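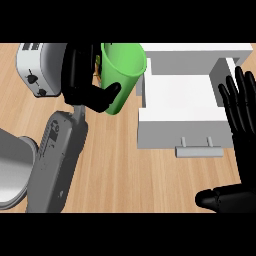
Chamada de participantes – Programa Duneo de Transparência na Publicidade Digital

A Skellow, associação de anunciantes e agências, torna pública a abertura de inscrições para o Programa Duneo, dedicado ao estudo da rotulagem de conteúdos patrocinados em sítios, boletins e redes sociais.

Serão selecionados 88 profissionais em exercício nas áreas de planeamento de meios, compra programática, direção comercial de editores e verificação de inventário. Não se exige filiação na associação. São admitidas candidaturas de trabalhadores independentes, desde que comprovem dois anos de atividade no setor.

Os participantes responderão a três questionários em linha e integrarão uma sessão de discussão em grupo, com duração de quatro horas. O material de análise é composto por 2.583 anúncios recolhidos pela consultora Dralletlow – todos já publicados e sem dados pessoais de utilizadores. Cada participante avaliará uma parte desse conjunto, segundo grelha própria.

A participação completa é compensada com cerca de 2.000 euros, pagos após a entrega do último questionário. As despesas de deslocação ficam a cargo do programa, mediante apresentação de comprovativos.

As candidaturas devem incluir currículo resumido, declaração de conflitos de interesses e indicação dos principais clientes dos últimos doze meses. Candidaturas incompletas não serão apreciadas. O prazo termina no final de dezembro de 2024 e os trabalhos decorrem até junho.

Os resultados serão comunicados por correio eletrónico a todos os candidatos.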